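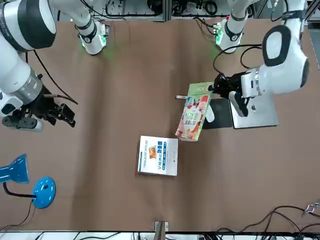 What do you use to cover a shared work table so the top stays clean and things are easy to find on it?

Plain brown kraft paper off a roll, taped underneath at the edges and replaced when it gets bad.

Work Tables and Desks > Surfaces and Covers
Replies: 14 (showing the most useful) | Views: 2,229

tallpine
Posts: 239

Some background on the above. We share one big table between four people. It gets used for sorting kids' books and games that come in for the reading room, and in the afternoon somebody usually sets up a laptop at one end. The top is a Studar, bought secondhand, with a white finish that shows every pencil line. I've tried a vinyl cloth (curls at the corners) and a felt one (books drag on it). The paper is cheap, but my co-workers think it looks temporary. I'd like to hear from people who have kept one going for a year or more.

Second thing. Where do the power bricks go? Ours end up in the middle of the table every single day.

mrs_oday
Posts: 798

Paper is fine. We had it in the mail room for years. Get the heavy grade and leave it flat overnight before you tape it, or it will want to roll back up. The Sokley rolls were the best of the ones we tried. The thin stuff from the packing aisle tears the first time you slide a carton across it.

Don't use masking tape on the underside. It dries out and you'll be picking it off with a fingernail.

Keir Strachan
Moderator

I'll disagree on paper. A sheet of hardboard costs a little more, you put it down once, and you can wipe it. Paper holds dust and it holds coffee. If four people use the table, one of them is going to put a mug on it.

For the power bricks, get them off the surface you work on. A narrow shelf at the back works, or a tray underneath. Gridport makes a tray that hangs from two screws. I have one and it's okay. The lip is too low for the bigger bricks, so I added a strap.

tallpine

Hardboard came up here too. The problem is the table gets folded and moved in December when the room is needed, and I don't want to store a sheet that size.

larkhill
Posts: 920

Two comments from somebody who sorts donated books most weeks.

First, color. Brown is good for this. Children's books have loud covers and the brown sits back behind them, so you can pick one out from across the room. On a white top the pale ones disappear, mostly board books and anything with a white spine.

Second, keep the boxed games away from the books. The boxes are light and get knocked, and then you have cards all over. I stand mine on end at the back until I'm ready to check the contents. If you pick a box up by its top edge, hold the lid shut with your other hand. I have lost more puzzle pieces that way than any other.

mrs_oday

Good point on the lids. A wide rubber band works. Don't tape printed boxes, it pulls the color off when you open them.

tallpine

Thanks. I've gone with the paper and moved the adapters. One problem left, and I'd like opinions on it.

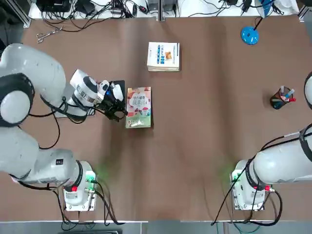
Getting the cover to lie flat took me most of a morning, and I still don't have it perfect. I cut the piece long, let it rest, and pulled it tight from the two ends before taping. Then I pressed it down with my hands from the center out. There's still a faint line running top to bottom down the middle, and I can't decide if it's worth doing over. The cables and power adapters are up on the white strip along the top now, so at least the adapters have a place of their own. It's crowded up there and I know it. Would you leave the line or start again?

Keir Strachan

Leave it. If you can run a book across it and the corner doesn't catch, it's good enough. A crease that stands up will catch, and then it tears, and that's when you replace it.

The strip needs sorting out, though. Label each adapter at both ends. Do it once with a paint marker and you'll never pull the wrong one.

larkhill

I'd start again, myself. A line down the middle turns into a border. People put their stuff on "their" side of it and after a month you have two half tables — we went through this with a Kun folding table that had a hinge line.

mrs_oday

That seems like a lot of work to avoid a line. You could also use it. Books waiting on one side, books checked on the other.

larkhill

You could. I'm only saying what happened to us.

tallpine

I'll leave it until it tears, then. Ironing was suggested by somebody at work. Has anyone done it?

mrs_oday

Low heat, no steam, with a cloth between, and before you put it on the table. It helps with roll curl. It does very little for a hard fold.

Keir Strachan

Moving my layout notes out of the old sticky and into this thread, where people will see them.

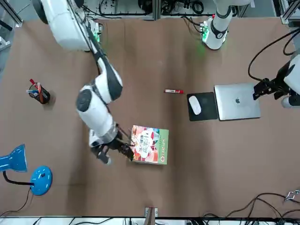
Layout notes, last edited by Keir Strachan in December, 4:40 PM

The layout that works for a table used for both books and a computer is to give the computer one end and leave it there. Laptop closed when it's not in use. Mouse on its pad, pad right up next to the laptop so the two take up one patch of table. That leaves a wide open stretch of brown paper for the books.

Lay a book flat, cover up, and check it before you get the next one. Spine first, then corners, then inside pages. Square books are awkward to stack with tall ones, so start a separate pile for them.

Keep one marker out, and put it in the open where it can be seen. Red shows up well on brown paper. Cap on between uses. If you're the kind of person who makes notes on the table cover itself, write near an edge so you can trim it off.

Small creases in the paper don't matter. Replace it when it catches.

Cables run along the edges, never across the part where books slide.

tallpine

I'd swap the ends. We have the door on the right and people dump incoming boxes on whatever is closest, so the laptop would get buried. Otherwise I agree with this.

Keir Strachan

Fair. Put the computer at the end farthest from the door. I'll add that.

larkhill

Can you also add something about the marker? Ours bled through the paper onto the tabletop and it didn't come out with soap. Rubbing alcohol got most of it.

mrs_oday

Double layer at the edge where you write. I fold the paper back on itself, a hand's width or so.

tallpine

Doing that next time. I still have most of a Sokley roll left, so I'll cut the new piece before we fold the table up and keep it flat behind the bookcase.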